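Gadgets & Home | Robots | Features
28/03/2018
Shares: 73 | Comments: 4

Clearing the table, one cup at a time

By Herman Subramaniam

The Vuretti kit comes in two halves, and the first thing to know is that neither of them is a robot. What you get is a pair of hand-held grippers, a charger, a padded case and a login for the company's training service. You do a chore with the grippers, several times over, and upload the recordings. The service sends back a program that a robot arm can run. The arm is extra, and most buyers already have one.

I have been using the kit since November, mostly at kitchen tables. A kitchen table after a meal is a good test for a product like this. Cups end up on their sides, and wrappers don't hold a shape. The task I settled on was clearing up: pick a thing off the cloth, take it to the bin, come back for the next one.

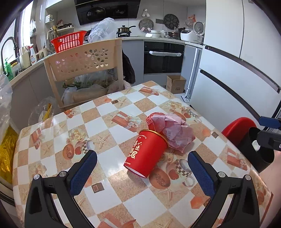 Shenoy, who has trained the same chore on an older kit, told me that paper cups were where he lost most of his time. Squeeze too hard and the wall folds, he said, and after that every recording teaches the arm to crush cups. His fix was to practice on a new cup each morning until his hand learned to stop early.

I got there faster than that, and I put it down to the grip. The trigger on the Vuretti has a long, even pull with no click in it. You can close the fingers a little and hold them there. The older kits I have tried want to be open or shut, and your forefinger gets sore from arguing with them.

The handles are less good. They are sized for a large hand, and the two-handed work tires you out quickly. I kept my sessions to 40 minutes. Vuretti sells a slimmer handle as an add-on, and I think it should be in the box.

Setup is quick. You pair the grippers, wave them slowly over the work area until the light turns green, and start. The manual runs to 32 pages and you need the first few. The section on lighting is worth reading, particularly if your table has a shiny cover on it. Glare spoiled one full session for me before I read it and moved a lamp.

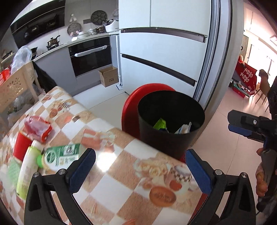
The uploads are where the waiting starts. A morning's recordings took most of the night to go up on a home connection, and you can't pause halfway and pick it up again. If the line drops, you begin from zero. The company says a fix is coming. I was told the same thing in the winter.

Once the files are in, the service marks each recording as usable or not and gives a reason. This is the best part of the whole package. The reasons are short and in plain words, such as "moved too fast" or "object hidden by hand." I stopped making the same mistakes after a few days.

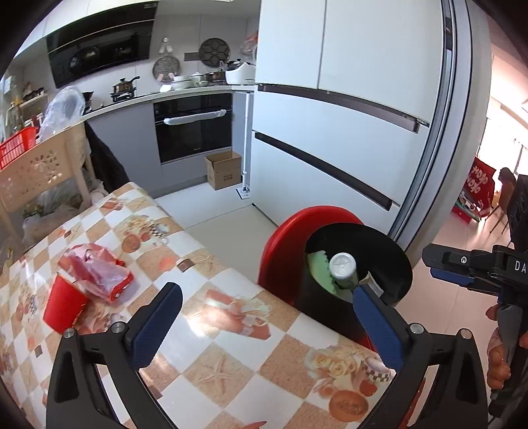 Price will decide it for most people. The kit is sold outright, but the training service is a monthly plan, and the cheapest plan caps the number of tasks you can keep. I would treat one whole chore as one task and record it that way. With a trash bin standing just past the corner of the table, the carry is short, and the pickup and the drop fit easily into a single recording. Put the bin across the room and you will be tempted to split the job in two, which uses up your cap.

The nearest rival is the Dondmont, which costs less and has a lighter grip. Its service returns a pass or a fail with no reason given. For a shop or a school that wants to teach an arm a few simple jobs, I would pay the extra for the Vuretti. For anyone who only wants to try it out, rent first. Trevden rents both kits by the week, case included.

4 comments

Trevor_W
Does the cap reset if you delete a task? Their site doesn't say.

mlk_garage
It does, but not until the next billing date. Found out the hard way.

Pia
We have the Dondmont at work. Pass/fail drives everyone nuts. Nice to see somebody mention it.

oldbench
Agree on the handles. I wrapped mine in tennis tape, which made them fatter, so don't do that.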